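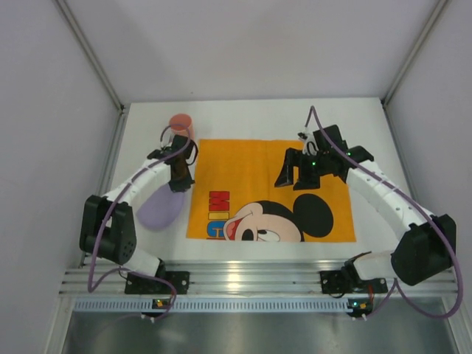
Section 4. Setting Up Your Kutier Countertop Dishwasher

The Kutier is small enough to carry and heavy enough that you will wish you had chosen a spot first. Choose a spot first.

Choosing a spot

1. Find a level surface within reach of a sink and a grounded outlet. The drain hose is four feet long. It does not stretch, although many owners have asked it to.

2. Leave 2 inches of clear space behind the cabinet and 12 inches above the door. Steam comes out of the top vent at the end of every cycle and will slowly peel the front off a wall cabinet.

3. Set the machine down and press on each corner in turn. If it rocks, turn the leveling feet by hand. Folded cardboard works beautifully until the first time it gets wet.

CAUTION: Do not plug the Kutier into an extension cord. This includes the good extension cord.

Connecting the hoses

4. Unscrew the aerator from your faucet. Keep the small rubber washer that falls out. You will hear it go down the drain if you don't.

5. Thread the Arboleda adapter onto the faucet by hand, then give it a quarter turn with a wrench and a rag. If you have a pull-out sprayer, stop and see Section 9, where the news is not good.

6. Push the gray inlet hose onto the adapter until it clicks. A hose that has nearly clicked will hold for the whole fill and let go while you are in another room.

7. Hook the black drain hose over the edge of the sink. The end must sit lower than the top of the machine and above any standing water.

Note: Households without a suitable faucet can fill the tank from the jug supplied. It takes four jugs. The machine beeps when it is full and continues to beep until you acknowledge its achievement.

Preparing a landing area 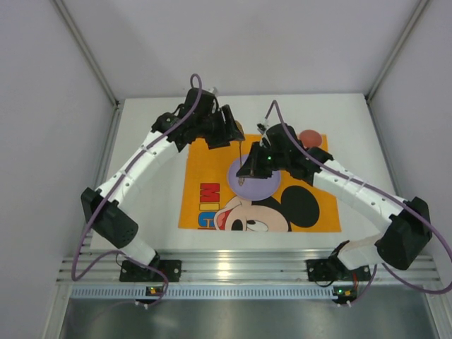 Dishes come out of the Kutier hot and beaded with water, and they need somewhere to go that isn't the bare counter. Clear a space beside the machine before you start the cycle, and put down something flat that you don't mind getting damp. It need not match the kitchen. The yellow-orange Mickey Mouse one on the white tabletop has the right idea: it lies near the center, with bare surface left around it. Whatever you use, hang it up afterward. A wet mat left overnight on a wooden counter leaves a pale rectangle that guests will ask about.

First run

8. Run the machine empty on Rinse with no detergent. This clears out factory dust and gives you 20 minutes in which to look for leaks. Please look for leaks.

9. Dry the hose joints with a paper towel, wait, and touch them again. If a joint is damp, turn off the faucet before you touch anything else.

10. Add one level spoon of Ukham powder to the tray. Dish soap from a squeeze bottle is not a substitute. It will clean the dishes, the door, the counter and a good part of the floor.

Loading the flatware basket

11. Slide the basket into the right side of the rack with its handle toward you.

12. Stand forks and spoons with their handles down so the spray can reach the business end. Sharp knives go in handle up, or better yet in the sink, where they have always been perfectly happy.

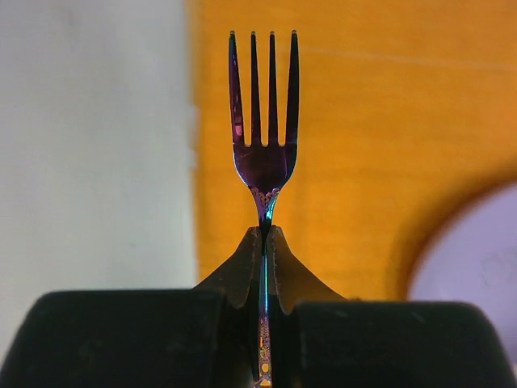

Fork with an iridescent finish, tines up.

13. Check colored or coated flatware for the maker's washing instructions. If there are none, wash one piece by itself on Gentle and compare it with the others before committing the set.

14. Spin the lower spray arm with a finger. If it hits a spatula now, it will hit the spatula for the entire cycle, at night, with surprising rhythm.

CAUTION: Do not open the door while the red light is on. For problems during the first run, see Section 11 or contact Borncombe Service with the number on the back of the cabinet. You did write it down before pushing the machine against the wall.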